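Household Chores Programme: progress report for May
Prepared for Dillent, for the attention of Joelle Masri

Dear Joelle,

Thank you for your patience with this one. I had promised it earlier in the month, and then the new tidying tasks began to go well and I kept wanting to add another good day to the figures before I wrote anything down.

You asked me last time for a plain answer to a plain question, whether a machine can yet tidy a lived-in room well enough that you would leave it to get on with it. My plain answer is still no, but it's a warmer no than the one I gave you in the winter, and I'd like to take a page or so to tell you why.

Most of our hours this month have gone on demonstrations. People do the chore with a gripper in each hand, and the policy learns from the recordings. We added 1143 demonstrations in May, which brings the programme to 1967 altogether, and the newer ones are a good deal more varied. We have moved away from bare worktops and into ordinary clutter, with cables, bags, cushions and things left on the floor.

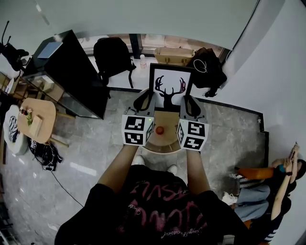 Vira Sydorenko

Small round objects remain our favourite nuisance. A ball has no edge to get hold of, and if one finger arrives a moment before the other it simply rolls off. People correct for this without thinking (I do it myself, and couldn't tell you how), and so the correction is in the data even though none of us could have written it down as a rule. The trained arm at Cornitz now picks up a ball first time in most of its trials. When it misses, though, it tends to carry on as if it had succeeded, and goes solemnly through the motions of putting nothing away. Teaching it to notice is the main job for June.

Framed pictures are the other thing I want to tell you about, and I'm afraid I have become rather fond of them. A frame is thin, it is wide, it has glass in it, and it has to be held low down or at the side without being allowed to swing. You also have to set it down gently on an edge, and the arm is still too heavy-handed for my liking. We ran 389 trials with frames of several sizes. The small ones are going nicely. With the larger ones the grip is usually sound and the trouble comes on the way, when the top of the frame leans and the arm doesn't slow down for it. 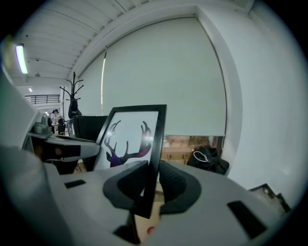
Yoshinori Amano thinks I am being too gentle about the frames, and he has asked me to pass on his view that a household would forgive a slow machine long before it forgave broken glass. He would like us to hold back the larger sizes altogether until the arm can feel a lean and stop. I have some sympathy with that, and we have agreed to keep them to supervised trials for the time being.

On the shop-floor side there is less to report. Peiyu Yuan spent part of the month at Lei, watching how shelves are straightened at closing time, and came back with 5 tasks that look within reach. Refilling a shelf from a box is the hardest of them, mainly on account of the box.

Spending is in line with the plan, apart from replacement finger pads, which wear faster than we had allowed for. I would like to move a little from the travel line to cover them, if you're content with that. The Zadusby visit can wait until the autumn without harm.

Do come and see us if you are passing. Mornings are best, before ten, when the arm is free and there is usually coffee.

With warm wishes,
Vira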